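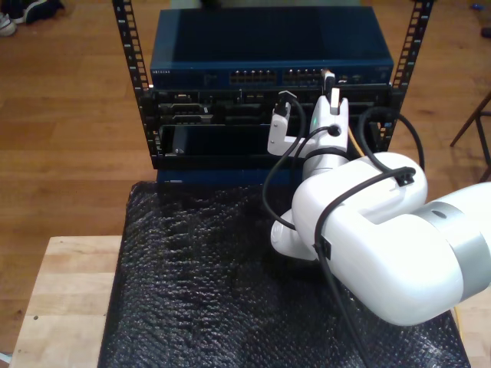 1. 問題の所在

本報告は、共同事業契約における「誠実協議条項」が、どこまで当事者を縛るのかを検討する。契約書の末尾近くに置かれる「本契約に定めのない事項については、当事者は誠意をもって協議し、解決を図るものとする」という一文のことである。ゼミの前期の議論では、この条項に積極的な意味を読み込む意見が多数だった。筆者はその読み方にかなり疑いを持っている。条文に書いてあるのは「協議する」ことであって、「合意する」ことではない。にもかかわらず、紛争になると、負けそうな側が決まってこの条項を持ち出し、相手には譲歩する義務があったと主張する。

検討の素材には、ゼミで配布された模擬事案を用いた。演習用に短く整理された事案であり、実務の複雑さをそのまま写したものではない。

2. 事案の概要

Skistura社とKirkley社は、通信設備の保守を共同で受託するため、期間5年の共同事業契約を結んだ。契約書は全57条からなる。費用は両社が折半し、保守拠点の運営はKirkley社が担当する。運営者の交代については第13条に定めがあり、「運営者に重大な義務違反があった場合」に限って、他方当事者が書面で交代を求めることができる。

3年目の7月、Kirkley社は親会社の方針により保守部門を縮小し、実務の大半をGarnovness社に再委託した。契約に再委託を禁じる条項はなく、事前承諾を求める条項もない。Skistura社は、再委託によって費用が4,000万円増えたとして運営者の交代を求め、Kirkley社がこれを拒むと、次の二点を主張した。

(1) 運営者が実務を自ら行うことは、契約に黙示的に含まれている。
(2) 仮にそうでないとしても、誠実協議条項により、Kirkley社は運営者交代の協議に応じ、合理的な提案を受け入れる義務を負う。

3. 黙示の合意について

第一の主張から見る。契約に書かれていない義務を認めるには、当事者の合理的な意思として、それが当然に前提とされていたといえなければならない。「あったほうが公平だ」という程度では足りないはずである。

Skistura社に有利な事情がないわけではない。契約の前文には「両社の技術的知見を活用し」とある。配布資料に付されたIvone Barbosa氏の論考は、前文を解釈の手がかりとして重く見ており、本件のような場合には自己執行義務を認めてよいとする。

しかし、筆者には説得的に思えなかった。前文はどの契約でもだいたい立派なことが書いてある。「技術的知見を活用し」という句から、再委託の禁止という具体的な義務を引き出すのは飛躍が大きい。また、本件契約は57条もあり、備品の保管方法や請求書の送付先まで細かく決めている。そこまで書いた当事者が再委託について何も書かなかったのなら、うっかり忘れたと見るより、制限しないことにしたと見るほうが自然ではないか。少なくとも、裁判所が後から補ってよいほど明白な欠落とはいえない。

もっとも、請負と準委任では出発点が異なる。受任者の自己執行を原則とする考え方に立てば、復受任には委任者の許諾ややむを得ない事由が必要になり、Skistura社の主張はかなり強くなる。契約書の文言だけから結論を出すことはできず、保守業務の性質をどう見るかが先決問題となる。事案には業務の細目が示されていないので、ここは判断を留保する。中間発表の際にこの点を落としていて、質疑で指摘を受けた。

4. 誠実協議条項について

第二の主張はさらに苦しい。Hettiarachchi氏の報告(ゼミ資料第4回)は、誠実協議条項の機能を「紛争の予防」と説明する。筆者はこの説明自体が疑わしいと考える。協議の期限も手順も、協議が不調に終わった場合の処理も書かれていない条項が、どうやって紛争を予防するのか。報告には具体的な裏付けが示されていなかった。

条項に法的効力がまったくないとまではいわない。協議の申入れを無視し続けたり、虚偽の資料を示したりすれば、信義則上の責任が問題になりうる。本件でKirkley社は二度の会合に出席し、交代を拒む理由を書面で回答している。これで協議をしていないというのは無理がある。Skistura社が求めているのは協議ではなく結果であり、それは条項の文言の外にある。

これに対し、Hartmut Stöcker氏は、長期の継続的契約では事情の変化が避けられず、条項を柔軟に読むべきだと論じる。長期契約に調整が必要だという前提には同意する。だが、調整の仕組みが必要なら、費用の上限や再交渉の手続を契約に書けばよい。書かずに済ませた側を裁判所が救うとすれば、きちんと書いて対価を払った側との釣り合いがとれない。

5. 費用増加の扱い

交代が認められないとしても、増加した4,000万円を折半の対象としてよいかは別に問題となる。契約は「業務遂行に必要な費用」を折半すると定める。再委託がKirkley社の社内事情によるものである以上、増加分のすべてが「必要な費用」に当たるとは言い切れない。Skistura社はここを正面から争うべきだったと思う。黙示の義務という大きな議論をしなくても、書いてある文言の解釈で足りるからである。

6. 残された点

準委任と見た場合の帰結、および「必要な費用」の立証責任については、字数の都合で十分に扱えなかった。また、第13条の「重大な義務違反」が再委託先の過失を含むかどうかも検討していない。最終稿では、このうち立証責任を優先して加筆する予定である。

2023年3月19日(日)提出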